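How I clean my big desk mat (and get it to lie flat again)

I put this off for months because I was scared of ruining the print, but it's dead easy! Mine is one of those huge cloth ones from Useo that takes up most of the desk, and by December it had gone a bit grubby where my wrists go.

You'll need a bath or a shower tray, a squirt of washing-up liquid, a soft sponge and two old towels.

Clear everything off and give the mat a good shake out of the window (crumbs, so many crumbs). Run a few inches of lukewarm water, add the soap and lay the mat in face up. Sponge it in small circles and go gently over the picture. No scrubbing brush, please! I did that to my old Fumo one and the edge went fluffy.

Rinse until the water runs clear, then roll it up in a towel and press. Don't wring it. Dry it flat on the second towel, away from the radiator. Mine took 11 hours, so I start in the evening.

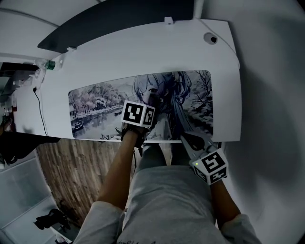 If the corners curl, roll the mat the opposite way for ten minutes, then put it back and leave a heavy book on each corner overnight. Wipe the desk before it goes down too, or the grit underneath makes little bumps. I do mine every couple of months now, with a quick once-over with a damp cloth in between.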